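Pad Wear and Linkage Play in a Hand-Held Two-Finger Gripper

Student project report, Clerwood shared workshop
Author: Qusai Karaki

1. Purpose

The gripper was built to collect grasps by hand, with a camera on the tool looking forward over the fingers. The first version, called Flitska, closed well on rigid blocks but dropped cord, straps and other soft items. This report covers the second version and the state of its pads after a set of 900 closures.

2. Mechanism

Each finger is a dark rectangular block carried on link arms. The links pivot on bushings pressed into their rounded ends. Both fingers are driven from one trigger, so they should meet on the center line of the tool. On Flitska they met off center, and the cause was traced to play in the pivots. The bores were reamed again and new bushings fitted. Play at the fingertip could no longer be felt by hand afterward.

The inner face of each block carries a soft pad, glued on and trimmed flush with a knife. Trimming left a sharp corner along the lower edge, and no chamfer was added at the time.

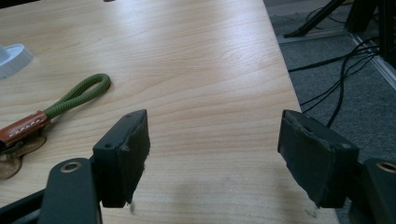 Wuddale, November

The pads are worn on both sides. The left one is frayed and torn at its lower edge, and on the right one the edges are peeling. The brass-colored bushings stay in the design as they are. The olive braided strap with the stitched leather sleeve is one of the soft test items — it is light, lies nearly flat and has to be approached low, with the finger edges close to the tabletop.

3. Results

Peeling was first noted at closure 360. Of the missed grasps, 66 were on cord or strap. Most of these were low approaches in which the item slid under the pad edge before the fingers closed.

4. Changes planned

The next pads will wrap 2 mm under the lower edge of the block, so that the glue line does not face the table. Awwad sheet will be tried in place of the present padding, using the same blocks and links. The trigger spring will not be changed until the pad test has been repeated.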